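Projetos > Bumis > bancada > LEIAME

# Bumis: dois braços e um pano verde

Leitura de 4 min

Oi! Juntei neste repositório as gravações que venho fazendo na oficina compartilhada com os meus dois braços azuis, impressos em 3D, tentando dobrar pano (sim, pano, a coisa mais teimosa que já botei numa mesa).
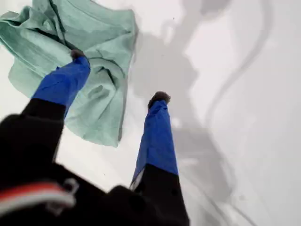 por Colton Wong · 4 de agosto de 2022

## O que tem dentro

São 400 episódios, divididos em 5 pastas. Cada um traz o vídeo das câmeras, as posições das juntas e uma nota minha em texto, às vezes bem mal-humorada. A pasta `holard` é a mais antiga e usa outra calibração, então não misture com o resto!

## Montagem

Passei fita azul nas pontas das garras e recomendo muito. Ela amassa, levanta nas bordas e eu troco quando começa a incomodar, mas o pano escorrega bem menos do que no plástico puro.
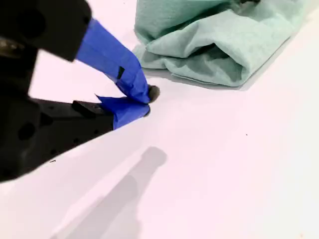 O script `nowicki.py` lê os servos e grava tudo em CSV. Se o seu computador engasgar, baixe o `buffer` para 1000 e tente de novo.

## Problemas conhecidos

- Na pasta 4 os relógios dos braços estão fora de sincronia (culpa minha, arrumo um dia).
- As sombras dos braços na mesa branca confundem a segmentação. 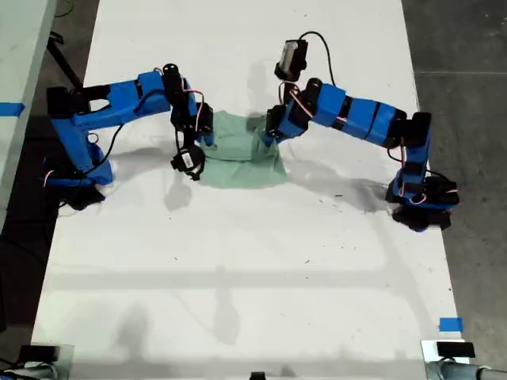

- Falta um modo decente de soltar o pano com as duas garras ao mesmo tempo. Aceito ideias, mesmo as malucas!

## Uso

Pode usar à vontade, só cite o Bumis. Dúvidas, abra uma issue.

5 comentários · 4 compartilhamentos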